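3.2 Collection of demonstrations

Demonstrations were recorded in two modes. In the first, kinesthetic mode, the operator held the arm by its last link and guided it through the task while the motors were set to compensate only for gravity. In the second, remote mode, the operator stood outside the reach of the arm and moved it with a hand controller. Both modes used the same arm, the same gripper and the same wrist camera, so that the recordings could be pooled for training. The control software was the Vodov package, with the logging module described in Section 2.

Each demonstration began from one of 3 rest poses and ended when the operator pressed a foot switch. Joint positions, gripper opening and wrist images were stored with a common clock. Operators were told to work at a comfortable pace and to repeat a motion if they judged it to be poor. They were given no instruction on the path to be followed between the rest pose and the first contact with an object.

The choice of path proved to matter for the wrist images. In kinesthetic mode, several operators turned the wrist well away from the work area while changing their hold on the arm. During these intervals the camera recorded the ceiling and the upper parts of the room, and the images carried little information about the task. The joint data remained valid throughout.
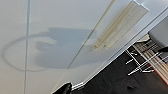 Figure 4. Wrist camera image with the camera tilted toward the ceiling. A shadow falls across the panels, and part of a gripper finger is visible at the bottom.

We considered removing all images of this type before training. A first filter, based on the angle of the wrist alone, discarded too much: a high wrist angle also occurs in valid reaching motions toward the upper shelf. The filter was therefore replaced by a manual review. Talha Mirani and Sarla Bansal marked the start and end of each interval in which the work area was out of view, and differences between the two sets of marks were settled by joint viewing. Marked intervals were kept in the joint data but were given zero weight in the image loss.

After review, the kinesthetic set contained 1,434 demonstrations and the remote set contained 1,885. The two sets were not balanced further. Shadows and changes in room lighting were left in the images, as a policy in daily use will meet the same conditions.

The review also led to a change in procedure. From February onward, operators in kinesthetic mode were asked to release the arm and let it hold its position before changing their grip. The effect of this change on the learned policy is examined in Section 4.1, where the earlier and later recordings are used as separate training sets.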